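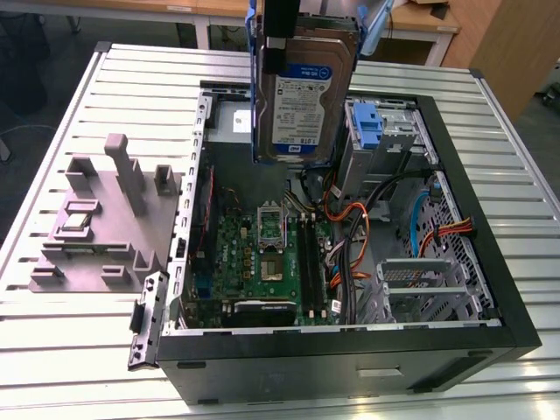 Collection and disposal of office computers: frequently asked questions

These answers apply to business, school and charity accounts with Nirnelero. Household items are not accepted under this service.

What equipment do you collect?

Desktop computers, laptops, thin clients, servers, flat monitors, docking stations, network switches and loose hard drives. Keyboards, mice and cables may be included if they are boxed separately. Printers are collected only when the toner has been removed. We do not collect CRT monitors, UPS units with leaking batteries or any item that has been in a fire or flood.

Is there a minimum quantity?

The minimum for a free collection is 30 qualifying items. A qualifying item is a complete desktop, laptop or server. Monitors and accessories do not count towards the total. Below the minimum, a charge of £175 per visit applies, excluding VAT.

How do I book?

Log in to Dodo, our customer portal, and complete form 46. You will need the collection address, a site contact, the floor on which the equipment is stored and an estimate of the total weight. Bookings received before noon are confirmed on the same working day. Lorries for the Betancur depot leave on Thursday only, so sites served by that depot should book at least a week ahead.

Do we need to remove the hard drives ourselves?

No. Drives may be left in place or removed, according to your own policy. If you remove them, state this on the form, so that the missing drives are not recorded as a discrepancy on arrival. Leave caddies, rails and screws with the machine where possible. A machine received without them is graded one step lower.

How is data erased?

Working magnetic drives are overwritten using Dasumach, which writes to every addressable sector and then reads back to verify. Solid state drives are erased with the drive's own sanitise command, followed by a verification pass. The serial number of each drive is read by the software and matched against the serial number scanned at intake. A drive that fails any stage is shredded. Customers who do not want their drives reused can select shredding for the whole consignment.

Can we keep the processors or memory?

Yes, but parts must be taken out before collection. We cannot return individual components once a consignment has been booked in. If you remove a processor, leave the heatsink and its fixings in the box with the machine and close the retention lever. Bent socket pins are the most common reason for a board being rejected.
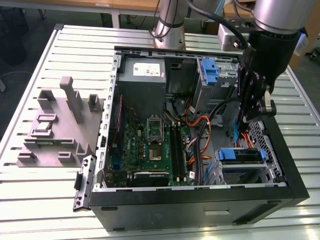
Desktop tower with the side panel off and the processor socket open.

Are machines without a processor or memory still accepted?

They are accepted but are classed as incomplete and do not count towards the collection minimum. The case, power supply and motherboard are assessed individually. No rebate is paid on incomplete machines.

What happens to equipment after it arrives?

Each item is weighed, given an asset number and inspected. It then follows one of three routes: resale as a complete machine, dismantling for spare parts, or material recycling. The route depends on age, condition and current demand. Steel cases and circuit boards are sorted into separate streams. Power supplies are never opened on site.

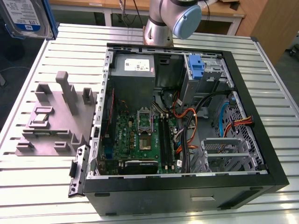 Older desktop cases are usually dismantled even when they work, as the parts sell more readily than the whole machine. Proprietary power supplies and front panel assemblies are held in stock for customers who still maintain the same models. Stock lists are updated weekly in Dodo under Spares.

What paperwork will we receive?

A transfer note is signed at the door and a copy is left with the site contact. The asset report and erasure certificate are uploaded to your account once processing is complete. The asset report shows make, model, serial number, grade and route for every item. For consignments of more than 2000 items, the report is issued in parts.

Do asset tags have to be removed?

No. Labels, engraved plates and security stickers are removed during grading. BIOS passwords should be cleared before collection. If this is not possible, supply the password on the form. Laptops still enrolled in a management system cannot be resold and will be broken for parts.

Who deals with queries about a report?

Write to Dagmar Malý in account services through the message function in Dodo, quoting the consignment number. Corrections to serial numbers must be requested before the rebate invoice is raised.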